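Bench notes, 2019-10-01
Finish trials, second round: soap vs. hardwax oil on the pale boards
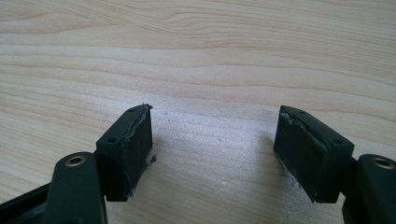 So how long should a soap finish sit between coats? Overnight if I can stand it, and four hours at the very least, with a light rub using a gray pad before the next one goes on.

I went with four hours for the first two coats on the Hevgate offcuts and overnight for the third, and the third is the only one I'm happy with. The early ones went a little chalky when I rubbed them out, and I think I was just dragging half-set soap around. Next batch gets three nights in a row and I'll find something else to do in between (the drawer runners on the Stovberg cabinet are still waiting, don't remind me).

Recipe for whoever opens this notebook next: 105 grams of soap flakes to 1000 ml of water just off the boil. Stir it slowly! I whipped the last lot and got a bucket of foam that took most of the afternoon to settle down. It goes to a sort of loose custard once it's cool. If it's lumpy, push it through the old kitchen sieve, the one with the bent handle, and please put the sieve back in the finishing cupboard when you're done because I lost half an hour looking for it.

The hardwax oil is the Platenix, the satin one. Much easier to put on, I'll give it that. Thin coat with a white pad, wait 10 minutes, wipe off everything that will come off, then wipe again. It does warm the color up more than I wanted. On the ash it's fine, kind of honeyed, but on the maple it went yellow enough that I'd want to show the customer a sample before doing a whole tabletop. The soap leaves both of them nearly the color they were off the sander, maybe a shade whiter on the ash.

Water rings: left a wet glass on each board for an hour. Soap showed a ring, a faint one, and it came out with more soap and a damp rag. The oil showed nothing. Coffee was worse on the soap and I had to sand that spot back. I haven't tried red wine yet and I'm a bit scared to.

Sanding, for the record: 120, 180, then raise the grain with a wet sponge, let it dry right out, then 240 by hand. I skipped the sponge on board C to save time and you can feel it, fuzzy as a peach after the first coat. Board C is now a practice board. Also the 240 paper from the Csonka box clogs like crazy on maple, so go back to the old roll for that until we run out of it.

Cost, since I keep getting asked – I have 406 written on the back of the envelope for finish and pads since June, and that includes the tin I left the lid off, which skinned over and had to go. Soap by itself is next to nothing. It's the labor that gets you, three or four rounds on each board and then you have to tell people to wash the table with soap every few weeks and hope they do it.

Leaning toward soap for the bedroom pieces and oil for anything that gets eaten off. I'd like to try the oil with a bit of white pigment in it before I settle on that, one of the other Platenix tins is supposed to be made for pale woods and it may fix the maple problem.

Oily rags: flat over the rail outside, one layer, then into the metal can with the water in it. Found two balled up on the bench again.

To do: wine test on A and B. Order flakes. Label the jars properly this time, with what's in them and when it was mixed. Check the edges of board D, where I think the oil pooled under the bevel.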